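Robotics Club: pick-and-place, May update

The club has moved from scripted motions to mixed-object sorting. The current task is to take a foam cube off the table and set it in the open bin, with food items and other containers left in place as clutter. A full session is 100 attempts, and the pass mark is 82. 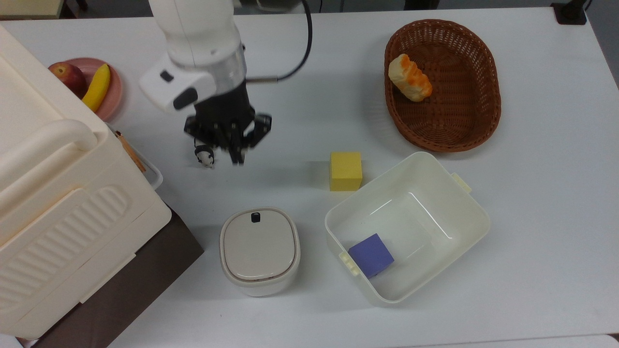 Ginevra Galli would rather see the pass mark raised before a second task is added, and wrote to the club that a dropped cube should count as a failure even if it lands in the bin. The rule goes to a vote at the next meeting — 12 members are eligible.

Sign-up for the Histik team round closes at the end of May.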